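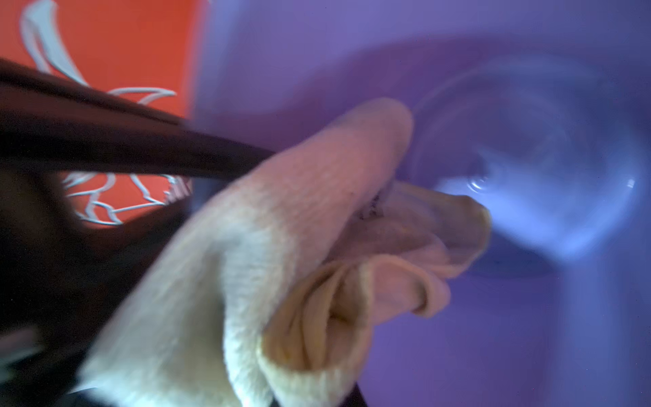 One of the arms at Porkska's workshop, with a piece of cream fabric against the purple plastic.

86 comments | 1,656 shares

Themba Mabaso makes you tea before he'll talk about anything, and he makes it slowly, so by the time we got to the fault I'd already heard plenty about his old job repairing sewing machines and the bakery downstairs (he recommends the cheese rolls, and so do I). He looks after the pair of robot arms at Porkska, a small outfit that teaches machines to handle cloth, and he had agreed to tell me about the grip that wouldn't let go.

"People expect a crash," he said. "They want sparks and a big bang. Ours was very quiet. The left gripper closed on the fabric, the right one closed on the fabric, and then the left one was told to open and it stayed shut."

The job is to take a soft item from one bucket and put it in the other, with the two arms sharing the load on the way. Somewhere in that exchange one arm has to give up its hold. On the bad run the program, which they call Hoda, marked the left gripper as open the moment it sent the order, without waiting to hear back. So the right arm went ahead and pulled.

"And cloth is kind, you know? It stretches, it forgives you," Mabaso said, pulling at his own sleeve to show me. "For a little while everything looks normal. Then there's no more stretch left, and the two arms are having an argument through a piece of fabric."

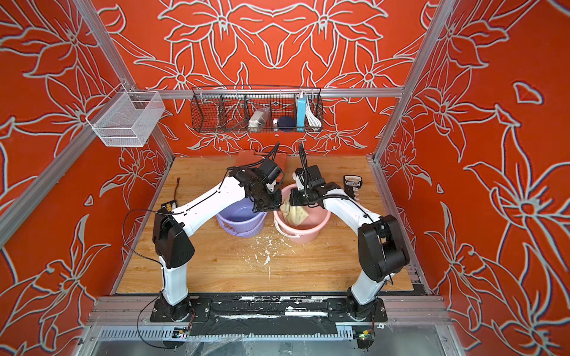 He told me he is fond of the two-bucket job, because you can stand beside it and see straight away when an arm is doing something daft. He was standing beside it that day, and he remembers that his first thought was to reach in and pull the fabric free. He got as far as lifting his hand.

"I'm glad I stopped, I really am. I pushed the stop button and then I just stood there feeling a bit foolish. With the motors holding, you don't know where all that pull is going to go when the cloth slips. It could go into your fingers."

What came next was a long afternoon - he says the tea went cold twice. His first suspect was the cable to the left gripper, then the gripper itself, a Cultier unit that had never given him any trouble. In the end it was a plug that had worked itself partly out of its socket, so the closing order got through but the opening one often didn't. His colleague Lenihan found it by wiggling things, a method Mabaso defends warmly.

The plug now has a clip on it. Hoda waits for the fingers to report their position before the other arm may move, and if the report doesn't come within 2 seconds, both arms stop where they are. They ran 100 handovers after the change, with Mabaso watching every one from his stool, and the left gripper let go each time. A limit on how hard the arms can pull against each other is planned for May.

I asked whether he still gets the urge to reach in. He laughed and poured me another cup.

"Oh, every day! You see a bit of cloth hanging crooked and you want to fix it, same as you would at home. So now I keep a mug in my hand."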